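Rodska Fan Club: Membership and Ticketing FAQ

Last revised in January. Applies to the Clullby and Hurncombe dates and to all memberships bought through the club site.

What is the difference between a free account and a paid membership?

A free account receives the newsletter and can post in the forum. A paid membership adds the presale code, access to the archive of live recordings and a 16 per cent discount in the merchandise store. The discount is applied at checkout and does not extend to postage or to items marked as charity stock.

How does the presale work?

Each paid member is issued one code by email the evening before the presale opens. The code is valid for a single transaction of up to six tickets. Closing the browser before payment is complete does not use up the code, but the seats are released back to the pool. Codes are not case sensitive.

My code was rejected. What should I check?

Check that the email address on your ticketing account matches the one on your membership. A mismatch is the most common cause of error 502 at the payment step. If the addresses match, clear the browser's cookies and try again before contacting support.

Is there an age limit?

The Clullby show is licensed and restricted to ages 18 and over. Hurncombe is all ages, although anyone under 16 must be accompanied by a parent or guardian who holds a ticket in the same section. A colour photocopy of identification is not accepted at either venue. 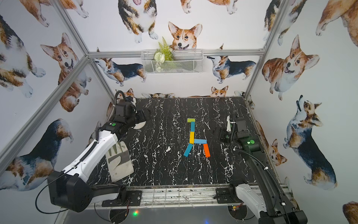
Can I transfer a ticket to another person?

Yes, through the transfer function in your ticketing account. The recipient must accept before noon on the day of the show. Meet and greet upgrades are issued in the member's name and cannot be transferred. If you cannot attend, cancel the upgrade in writing and the amount will be credited to your original payment method.

Who is in the current touring lineup?

Anathi Mokgethi (vocals), Riaan Zwane (guitar), Inna Shevchuk (keyboards) and Ibsa Belay (drums). Zinhle Naidoo sings on the recorded version of Lekota and is not a member of the touring band.

Are Anathi and Riaan a couple?

The club does not comment on the private lives of band members. Threads speculating on relationships, engagements or family matters are removed by moderators, including those that link to gossip sites or reposted social media stories. Repeat posting results in suspension of forum privileges. Membership fees are not refunded in that case.

Will Zinhle Naidoo appear as a guest?

Guest appearances are not announced in advance. Management has asked us not to publish unconfirmed setlists.

Does the band read fan mail?

Letters sent to the club's post office box are forwarded at the end of each month. Parcels, food and cheques are returned to sender.

How do I cancel my membership?

Go to Account, then Membership, then Cancel Renewal. Benefits continue until the end of the paid period. Archive downloads already saved to your own device remain yours to keep for personal use.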